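Kitchen Counters and Drawers: Keeping Them Clear

Filed under: Kitchen, Storage
Last updated July 2018

Most kitchens have enough counter. What they lack is a rule for what gets to stay on it. The tips on this page come from setting up our own kitchen twice, once in a rental with 12 feet of counter and once in the house we have now, which has less.

Start with the drawers

Clearing a counter into drawers that are already full gets you a clear counter for a week. Do the drawers first. Take everything out of one drawer, wipe the bottom with a damp cloth and a drop of dish soap, and let it dry all the way before you put anything back. Crumbs collect in the front corners, where a vacuum with the crevice tool does better than a cloth.

Put back what you used in the last month. Everything else goes in a box with the date on the lid. I did ours in October and gave most of the box away in spring. The things that came back out were a potato ricer, a cherry pitter and the good corkscrew.

Drawer liners

The thin adhesive kind is a nuisance to remove. If you already have it, warm it with a hair dryer on low and pull from a back corner, slowly. Cooking oil takes off the glue that stays behind, then soap takes off the oil. Cork or ribbed rubber liner cut a quarter inch short on every side will lie flat and can be lifted out to wash.

Sticking drawers

Wooden runners: rub with a plain white candle, both the runner and the groove. Metal runners: wipe off the old grease first. New grease on top of old makes a paste that holds every bit of flour that falls in. If a drawer sticks only in summer, the wood has swelled, and it is better to wait for dry weather before sanding anything.

The counter itself

Find out what your counter is made of before you buy a cleaner for it. Vinegar is fine on glass and on most sinks, but it will etch marble and limestone, and it is not a good everyday cleaner for quartz either. For almost any counter, warm water with a little dish soap on a soft cloth is enough. Wipe again with plain water and dry with a towel. Streaks are nearly always leftover soap.

Hot pans go on a trivet, whatever the counter is. Keep one next to the stove - a trivet in a drawer does not get used. Nhàn Phan wrote in to say she screwed a hook to the side of the cabinet for hers, and we have since done the same.

For dried-on food, lay a wet cloth over the spot for ten minutes and then use a plastic scraper. An old store card works. Skip the steel wool.

What stays out

Our rule is that a thing stays out if it is used every day. That leaves the kettle, the salt, the oil, the cutting board and the cooking spoons. The toaster went into a low cabinet and nobody has missed it. The stand mixer is heavy enough that it stays out too, rule or no rule.

Keep the oil away from the stove, even though that is where you want it. Heat turns it stale. A small bottle refilled from a large one in the pantry lasts better than a large one left standing by the burner.

Spoons and ladles

A pot by the stove beats a drawer for long-handled tools. Pick one that is heavy and wide at the bottom, so that a big ladle does not pull it over. 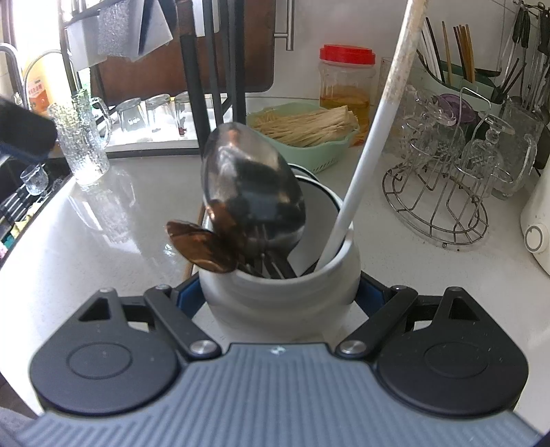

Dry everything before it goes in. Water runs down the handles and sits at the bottom, and after a few weeks there is a gray film down there that smells. A folded paper towel in the bottom helps, as long as you change it when you wash the pot. Ours goes through the dishwasher every other week.

Keep knives, peelers and graters out of it. Reaching into a crowded pot for a whisk is a good way to cut a finger.

If you own 2 ladles, keep the one that pours cleanly. Châu Ngô asked about wooden spoons that have gone rough. Sand them lightly with fine paper, rinse, dry overnight and rub in food-grade mineral oil. Olive oil will go rancid in the wood.

Once a week

Pull everything forward, wipe behind it, and push it back. Check under the dish rack for standing water. Empty the toaster crumbs if yours is still out.

Next page: Pantry Shelves and Jar Labels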